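Learning to tune pianos at fifty

Sivaprasad Venkataraman spent most of his working life in the accounts office at Stanex, a packaging company in Gastmont. He left when the office moved out of town, and he did not look for another job in accounting. He called Lovisa Lundgren, who had tuned his daughter's piano for years, and asked if she would teach him.

"I said no," Lundgren says. "I said no twice. I had taken on two students before and both of them stopped after the first winter. It is slow work to learn and it is boring to listen to."

She changed her mind when he bought an old upright from a church sale and brought her a notebook of what he had tried on it. Most of it was wrong, she says, but he had written down every string.

That was 11 years ago. Today he looks after pianos in schools, homes and two concert rooms between Gastmont and Craddock, and Lundgren, who has mostly retired, sends him her old customers.

We met at his house in the late morning, before he had a call to make across town. He talks the way he says he works, going back over a thing until he is satisfied with it.

"People think you need a perfect ear," he says. "I don't have one. If you play me a note I can't tell you what it is. What you listen for is the beating between two strings, the wavering sound, and you learn to hear it slow down and stop. Anybody with decent hearing can learn that. The hand takes longer."

By the hand he means the tuning lever. A piano pin sits tight in its block, and a very small movement changes the pitch. If the pin is twisted and not really turned, the string will sound right for an hour and then slide back. He says it took him more than 9 months to set a pin that stayed where he left it.

Lundgren remembers it as longer. "He would finish the top of the piano and the middle had gone already," she says. "I made him start again. He was never annoyed about it, which annoyed me a little."

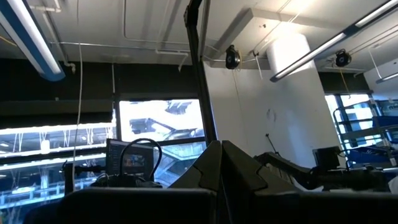
The business side came easily to him after the years in accounts. He keeps a card for each piano with the pitch he found it at, the humidity in the room and what he did. A school piano gets a visit every 6 months if the school can pay for it. Many cannot, and he has a lower price for those, which he would like to be able to keep.

"The worst thing for a piano is a change in the air," he says. "Heat comes on in the fall, the soundboard dries out and the pitch drops. Then it goes up again in summer. People call me in October because it sounds bad, and I tell them to wait a few weeks. They don't like that. But if I tune it the day the heat comes on, they are paying for nothing."

He uses a phone app to check his work and says he has no strong feelings on it. Lundgren does. She learned with a fork and still sets her first note from one.

"The app is fine for one string," she says. "A piano is a lot of strings that have to put up with each other. Every old piano has notes that don't fit the numbers, and you have to decide where to put them."

He agrees with her on the bass – short uprights in particular – and tunes the lowest notes by ear.

Most of his calls are for ordinary family pianos. One customer on the Craddock side has an upright that came down from her grandmother, with cracks in the pin block, and he has told her plainly that it will not hold much longer. She has him come anyway, each March. He has fitted larger pins where he could.

Asked if he would take a student himself, he says he has had one inquiry, from a young man who repairs guitars. He has lent him a lever and the upright from the church sale, which still stands in the garage.

"I told him to write everything down," Venkataraman says. "He's coming back next month with the notebook."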